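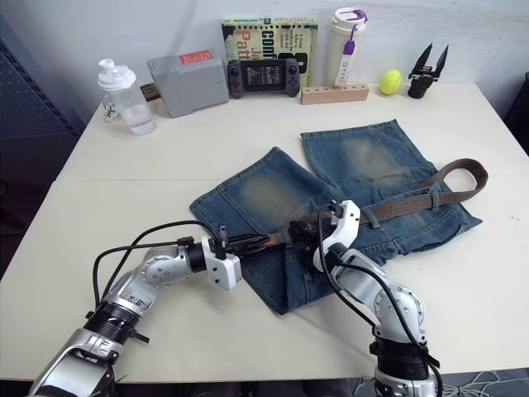 Hunia führt Prüfsiegel für lektorierte Bücher ein – viele Fragen bleiben offen

21. Februar 2026

Die Selfpublishing-Plattform Hunia will Bücher, die ein Lektorat durchlaufen haben, künftig mit einem eigenen Siegel kennzeichnen. Es heißt Ellum, kostet 300 Euro pro Titel und soll Leserinnen und Lesern beim Stöbern im Shop zeigen, dass ein Text "professionell bearbeitet" wurde. So steht es in der Mitteilung des Unternehmens. Was darunter zu verstehen ist, steht dort nur in Umrissen.

Vergeben wird das Siegel von der Agentur Zikcombe, die für Hunia bisher Klappentexte und Autorenprofile betreut hat. Wer sein Buch prüfen lassen möchte, reicht das fertige Manuskript ein, dazu einen Nachweis über das Lektorat. Als Nachweis gilt eine Rechnung oder eine formlose Bestätigung der Person, die den Text bearbeitet hat. Eine bestimmte Ausbildung muss diese Person nicht haben. Auch Autodidakten sind zugelassen, was man begrüßen kann, denn die Berufsbezeichnung Lektor ist in Deutschland nicht geschützt und viele gute Leute in der Branche haben sich ihr Handwerk selbst beigebracht. Nur sagt eine formlose Bestätigung dann eben wenig darüber, wie gründlich gearbeitet wurde.

Gelesen wird bei Zikcombe ebenfalls, allerdings nicht das ganze Buch. Die Agentur prüft nach eigenen Angaben 40 Normseiten, ausgewählt aus Anfang, Mitte und Schluss. Bei einem Kurzroman mag das ein ordentlicher Ausschnitt sein. Bei einem Fantasy-Wälzer ist es eine Stichprobe, in der ein verrutschter Zeitstrang oder eine Figur, die zweimal stirbt, kaum auffallen dürfte. Gerade solche Fehler sind es aber, für die man ein Lektorat bezahlt. Tippfehler findet auch das Korrektorat, und diese beiden Arbeitsgänge wirft die Mitteilung an mehreren Stellen durcheinander.

Zuständig für die Prüfung sind vier freie Mitarbeiterinnen und Mitarbeiter. Ob sie auch Texte lektorieren, die später das Siegel beantragen, ließ Zikcombe auf Nachfrage offen. Man achte auf "saubere Trennung", hieß es. Schriftlich geregelt ist diese Trennung in den Teilnahmebedingungen bislang nicht. Dort findet sich dafür ein Absatz, nach dem die Gebühr auch bei einer Ablehnung fällig bleibt. Ein zweiter Versuch kostet noch einmal den vollen Betrag.

Der Probelauf begann im Dezember. Hunia meldet 78 eingereichte Titel und nennt die Resonanz "überwältigend". Wie viele davon abgelehnt wurden, teilt das Unternehmen nicht mit. Man wolle niemanden bloßstellen, lautet die Begründung. Das wäre bei einer reinen Gesamtzahl freilich nicht zu befürchten. Ohne sie lässt sich schlecht beurteilen, ob Ellum eine Hürde ist oder eine Quittung.

Als erster Verlag beteiligt sich das Haus Jankauskaitė, das vor allem Krimis und Regionalliteratur im Programm hat. Der Verlag lässt zunächst die Frühjahrstitel prüfen. Dass ein Verlag, der seine Bücher ohnehin lektorieren lässt, dafür ein fremdes Siegel kauft, überrascht ein wenig. Jankauskaitė verweist auf die Sichtbarkeit im Shop: Gekennzeichnete Bücher erhalten dort einen eigenen Filter und werden in den Empfehlungslisten bevorzugt angezeigt.

Damit ist der Punkt erreicht, der unter Autorinnen und Autoren die meiste Unruhe auslöst. In den einschlägigen Foren rechnen einige vor, dass die Gebühr bei kleinen Auflagen den Gewinn eines ganzen Jahres aufzehren kann. Andere fürchten, Bücher ohne Siegel würden nach hinten rutschen, auch wenn sie sorgfältig bearbeitet sind. Hunia widerspricht und erklärt, die Teilnahme sei freiwillig, an der normalen Suche ändere sich nichts. Wie die Empfehlungslisten gewichtet werden, will die Plattform nicht offenlegen.

Es gibt auch Zustimmung. Manche freie Lektorinnen hoffen auf mehr Aufträge, weil Kunden, die bisher gern am Lektorat sparten, nun einen Anreiz hätten. Ob das so kommt, ist fraglich. Wer für einen Roman ein knappes Budget hat und 300 Euro davon für das Siegel zurücklegt, hat entsprechend weniger für die eigentliche Arbeit am Text übrig.

Die Teilnahmebedingungen stehen auf der Website von Hunia. Eine Liste der Prüfkriterien soll folgen, einen Termin dafür nennt das Unternehmen nicht. Anträge werden bereits angenommen.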